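March 6, 2021

Glucose meter comparison, bench 2, second run

Repeat of the August series with the new strip lot. Purpose is the same: find out whether the Brastar handheld reads close enough to the Iltex bench analyser for the antenatal clinic to use it as a first look, before the lab result comes back. Nothing here replaces the venous sample for the tolerance test.

Materials as before. Control solution made up from the Ferraro stock, lot 2538, diluted to five levels. Strips came out of the cold store and stood on the bench for an hour with the tubs closed. Last time Sơn opened them straight away and the first readings wandered, so those were thrown out and are not in the table Wiremu sent round.

Levels were checked on the analyser first. Top level came out low. Remade it from fresh stock and it was fine. I think the pipette tip was not seated, as the other four levels used the other pipette and gave no trouble. Have put a label on the first pipette and asked Nhi to put it through the weighing check before anyone uses it for controls.

Procedure for each level:
Mix by turning the tube over gently, do not shake.
Touch the strip to the drop, wait for the beep, write the number down before taking the strip out.
Wipe the port between levels.
Run an analyser sample from the same tube at the start and at the end.

In all, 80 strips were used, 16 per level, shared between two handhelds. Quang did the odd strips and I did the even ones, without seeing each other's sheet until the end.

Results. The two handhelds agree with each other well. Against the analyser, both read slightly high at the lowest level and slightly low at the top one. The middle three, where most of the clinic's fasting and two-hour values would fall, are close. No error codes. One strip gave no reading at all and was replaced from the same tub; the failed one is taped to the sheet.

Start and end analyser values match at every level except the second, where the end value had drifted up. That tube was left uncapped while Quang took a phone call, so evaporation is the likely cause. It does not change the result much but the level should be repeated. I have not corrected for it.

Bubbles in the control drop were a nuisance again. A slower squeeze on the dropper cured most of it. Sang says the Hirosside clinic sees the same thing with their own controls and they discard the first drop every time. We should do that too and write it into the sheet. It costs a little solution — there is plenty.

A note on the drink, as the question came up again from the midwives. We are still making the 75 g drink up here from powder in 400 ml of water and it goes over in capped bottles. If it is chilled it is easier to get down, but the powder must be fully dissolved at room temperature first. Nhi found a crust at the bottom of one bottle last month, and that woman would have had less than the full dose. The bottle was caught before it left. From now on each bottle is held up to the light and initialled on the cap.
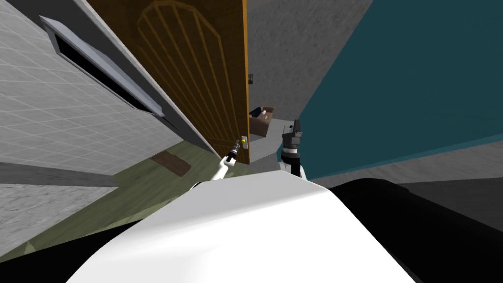

The midwives also asked whether sipping over a longer time matters. The sheet says the drink should be finished within five minutes, and the clock starts from the first mouthful. If someone is sick before the second sample the test is void and is booked again. I have added both points to the card that goes with the bottles, in larger type than before.

To do:
Repeat level two with the tube kept capped.
Pipette check (Nhi).
Ask Brastar whether the low-end offset is known for this strip lot. Wiremu has the contact.
Order dropper tips, 8 left in the drawer.
Redo the plot with both series on one set of axes. Use difference from the analyser on the upright axis, as the straight-line plot hides the offset at the ends.
Check humidity log for the afternoon, the logger was flashing low battery when I shut down.

Raw sheets are in the blue folder, Quang's on top. Analyser printout stapled behind mine.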